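Rangement salle de bain : étagère à étages ou panier ?

Forum Maison > Petits espaces > Salle de bain

korkor_a
Bonjour tout le monde ! Je viens d'emménager dans un studio avec une salle de bain grande comme un placard (le lavabo fait 33 cm de large, je vous laisse imaginer). J'hésite entre une petite étagère à poser, à deux ou trois étages, et un bon gros panier où tout va en vrac. Budget 28 euros, pas plus. Vous avez quoi chez vous ?

flora.ogilvie
Panier, sans hésiter. J'ai eu une étagère Umon pendant deux ans, tout dégringolait dès que je fermais la porte un peu fort. Le panier tu le sors, tu prends ton truc, tu le ranges, fini.

Jolene27
Pas d'accord du tout avec Flora ! Dans un panier on ne retrouve rien, les petites choses finissent toujours au fond. Moi je trie par étage et je vois tout de suite ce qui manque.
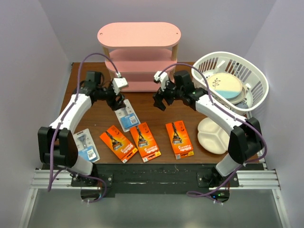

Les rasoirs, par exemple, c'est mon grand casse-tête, je les achète d'avance et je les oublie. J'ai décidé qu'ils iraient à l'étage du milieu : sur mon étagère rose il a un rebord relevé à l'avant, et je compte là-dessus pour garder les boîtes orange en place. En haut je mets les crèmes, et en bas les cotons. Le panier blanc à fentes, je le garde pour la vaisselle.

flora.ogilvie
Ah oui, avec un rebord, je dis pas. La mienne était toute plate. Mais pour le ménage tu soulèves tout, étage par étage... très peu pour moi.

skinner_al
Et l'humidité, vous y pensez ? Ma Clako avait des montants en bois, ils ont noirci en un hiver. Depuis novembre je suis passé au plastique.

Jolene27
@skinner_al les miens sont en bois clair aussi, on verra bien ! Tu aérais ?

skinner_al
Pas de fenêtre, donc non...

korkor_a
Pas de fenêtre chez moi non plus, aïe. Du coup un panier en plastique avec des petites boîtes dedans, ça irait ?

flora.ogilvie
Voilà ! Prends-le ajouré, et mesure avant d'acheter, les ovales prennent une place folle.

Jolene27
Je reste team étagère, mais mesure quand même, oui. La profondeur surtout.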